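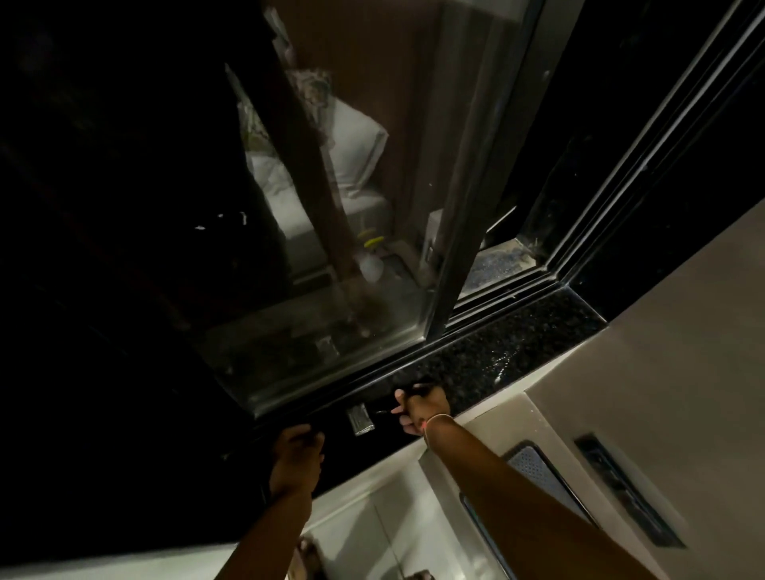 ¿Qué hace exactamente Rulance?

Limpieza de pisos y habitaciones por horas, con ventanas incluidas. Trabajamos casa por casa, con productos corrientes y sin contrato de permanencia. Si lo que busca es una "experiencia de hogar", hay otras empresas que la venden, y más cara.

Sobre nosotros

16 de febrero de 2025 - Redacción de Rulance

Empezamos con 2 personas y una furgoneta prestada. Hoy somos 23 en plantilla. El año pasado hicimos 2.138 servicios, una cifra que en esta página no significa gran cosa: cualquiera puede poner un número grande en su web. Lo ponemos porque los clientes lo preguntan. Lo que convendría preguntar es cuántos de esos servicios hubo que repetir. Fueron 11, y no los cobramos.

Desconfiamos bastante del vocabulario de nuestro sector. "Limpieza profunda" puede querer decir cualquier cosa. "Ecológico", casi también. Probamos durante una temporada un limpiacristales de los que se anuncian como milagrosos y dejaba las mismas marcas que el de siempre, así que volvimos al de siempre. Un paño doblado en cuatro, que se va girando a medida que se ensucia, resuelve más que la mayoría de las novedades que nos traen los comerciales.

Con las ventanas correderas somos especialmente pesados. El cristal es lo que se ve, y por eso muchas empresas limpian el cristal y se van. El polvo está en los carriles, en el rincón donde se juntan los perfiles y debajo del tirador. Primero se aspira, luego se pasa el paño apenas húmedo, y al final se abre y se cierra la hoja un par de veces. Si roza, avisamos. No engrasamos nada sin permiso del cliente - hemos visto demasiados carriles arruinados por un aceite que alguien recomendó en un vídeo.

Los alféizares de granito oscuro merecen una línea aparte. Se les nota todo. Los productos con vinagre o limón no los usamos ahí, por natural que suene la etiqueta.

El suelo y los rincones se dejan para el final. Un paño verde, un pulverizador y las manos: en un hueco estrecho, donde no cabe la fregona, no conocemos otro sistema. Nos han ofrecido varios. 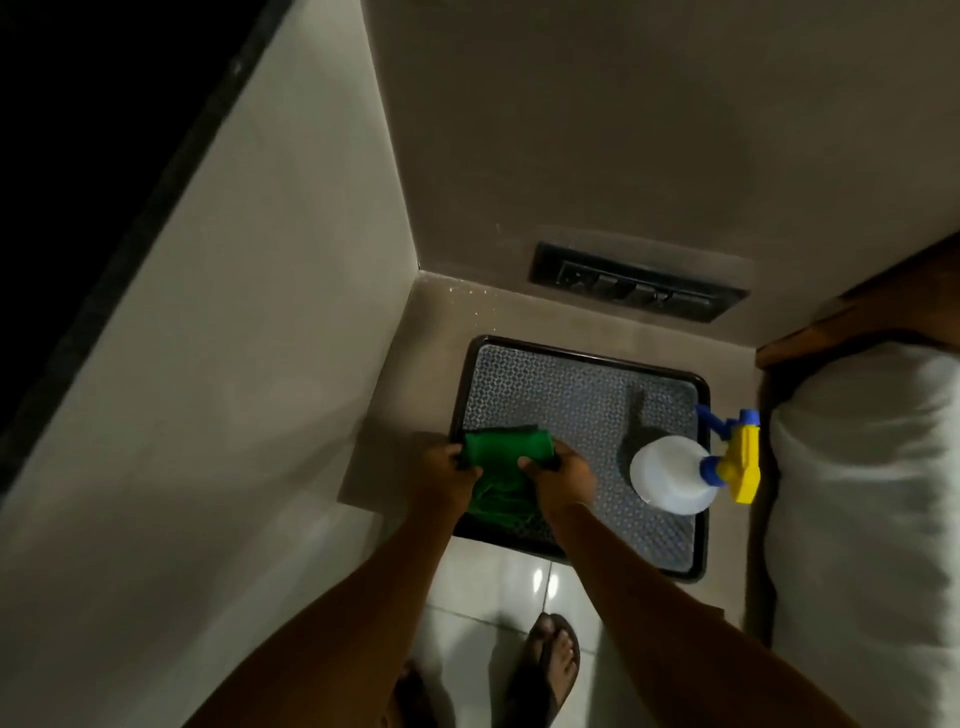
Cómo trabajamos

Antes del primer servicio pedimos que nos enseñen la casa, en persona o por videollamada. No damos presupuestos por metros cuadrados: un dormitorio pequeño lleno de cosas lleva más tiempo que un salón vacío, y quien le diga lo contrario está calculando a ojo.

Atendemos los barrios de Kingi y Vodeo. En Randden todavía no, aunque lo hayan leído en algún directorio. Hemos pedido que lo corrijan y ahí sigue.

Las bandejas se levantan y se limpia también lo que queda debajo. Las rejillas bajas se repasan con brocha seca. No movemos muebles anclados, no subimos a fachadas y no prometemos quitar manchas antiguas; las intentamos, que es distinto, y el tiempo se cobra igual.

Sobre las opiniones de clientes: no las publicamos aquí. Las elegiríamos nosotros, así que valdrían poco. Si quiere referencias, pídalas al hacer la reserva y le pondremos en contacto con alguien de su zona, siempre que esa persona acepte.

Compartido 23 veces - 2 comentarios

Usamos cookies propias y de terceros para analizar las visitas a esta web. Aceptar - Rechazar - Configurar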